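Wed 18 December

Back at the bench after a lovely long morning on the phone to Hrnčiar, who are as patient as ever with my questions about the wool grease. The Colstead fleece washed up cleaner than the May lot, and I'm rather pleased with it! I gave it 35 minutes in the warm soak, 500 g to each tub, and hardly a fleck of straw left.

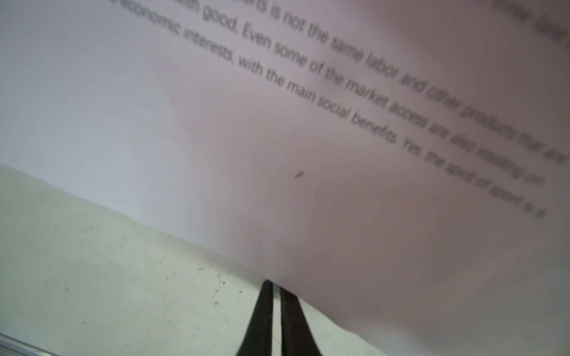 The Skistard yarn is another matter. It still sheds on the small loom – mostly at the selvedge, and worse on the left – so I've slackened the warp a touch and will try again with 9 ends fewer. If anybody is in before me, please do leave the tension alone.

Gisano want 4000 m by spring, bless them. Must ask whether undyed will do. More soap needed too, the plain sort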